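# The Cerbridge Ridge Path

The Cerbridge Ridge Path is a waymarked walk between the village of Cerbridge and the old quarry hamlet of Preveck, and I've been up and down it more times than is good for my knees. I started this entry on 2024-07-09 to replace the old one, which still sent people through a farmyard that's been shut to walkers for years.

## Route

The path leaves Cerbridge by the lane next to the chapel, climbs through beech wood on a wide stony track, and comes out at a stile with yellow arrows on both posts. From there you're on open ground, with a wall on your left nearly all the way to the top. The high point is Dristedent, at 1399 feet (people from the Preveck side will tell you it's the other lump, the one with the cairn, but that one is only 1384 and I've had this argument in the pub already). Between the two there's a shallow dip that holds water after rain, and you can skirt it on the north side, where the ground is firmer.

After the cairn the path turns downhill fairly sharply. It crosses the Mahasneh Trail at a four-way signpost, goes through a gate and drops in zigzags to the quarry road. Turn right on the road for Preveck. Turning left takes you to a locked barrier and a long walk back, as I found out on my first go!

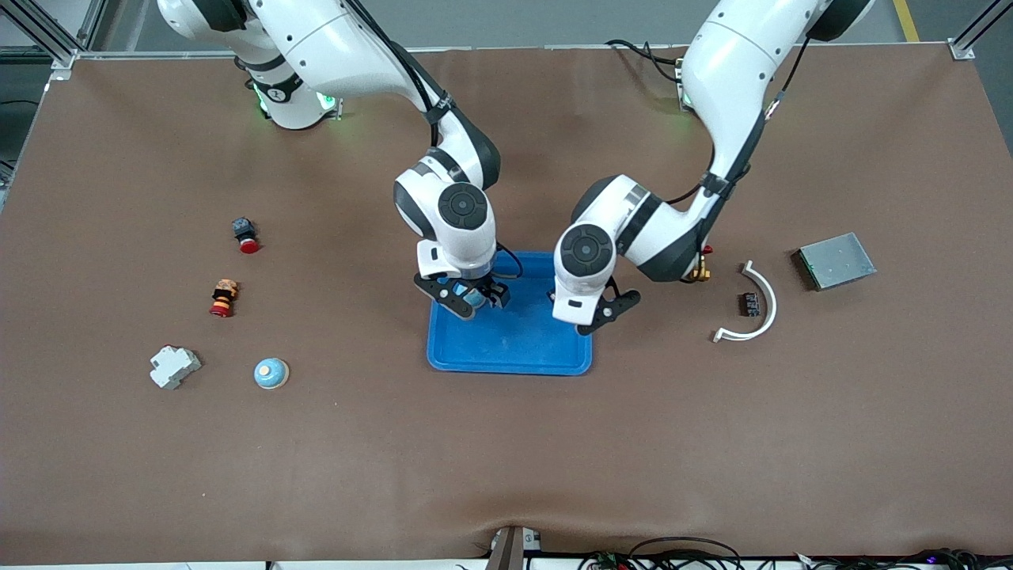
Can you do the walk as a loop?

You can, by taking the Mahasneh Trail from the four-way signpost and following it round the south side of the hill to the beech wood, where it joins the outward track a little above the chapel lane.

## The Mahasneh Trail

The loop option is the one I'd go for if you've left a car at Cerbridge. It's named after the family who farmed the south slope and let people cross their fields long before there was any formal right of way. The going is gentler than the ridge, mostly grass, with one plank bridge over the stream and a short muddy stretch by the sheep pens. Waymarks are blue discs, fixed rather low on the gateposts, so in high summer you may have to push the nettles aside to find them.

## Waymarking and upkeep

Ziad Ghanem painted the first set of markers, yellow for the ridge and blue for the loop, and the colours have stuck even though most of his original boards have been swapped for plastic discs. A couple of the old ones are still there in the beech wood if you look up (he was tall, and put them where he could reach). He also laid the line of 20 stepping stones through the wettest bit below the cairn. They're good solid stones but they get very slippery, and I tend to walk beside them in anything other than dry weather.

The zigzags above the quarry road were recut after a landslip one December. The old line went straight down and you can still see it as a groove in the bracken. Please don't use it, it's loose all the way and it comes out at the top of a drop.

## Access and parking

There's a small lay-by opposite the chapel in Cerbridge, and a rougher pull-in 100 yards short of the Preveck turning. The second one fills up early on fine mornings. Dogs are fine on the whole route but the stile at the top of the wood has no dog gate, so if yours is big and won't jump, come up by the Mahasneh side, which has gates throughout.

Phone signal is poor from the wood until you reach the open hill, then good as far as the signpost, then gone again on the quarry side. There's no water on the ridge itself. The stream on the loop runs below grazed fields, so I carry what I need from the village.

## See also

- Mahasneh Trail
- Dristedent
- Preveck quarry road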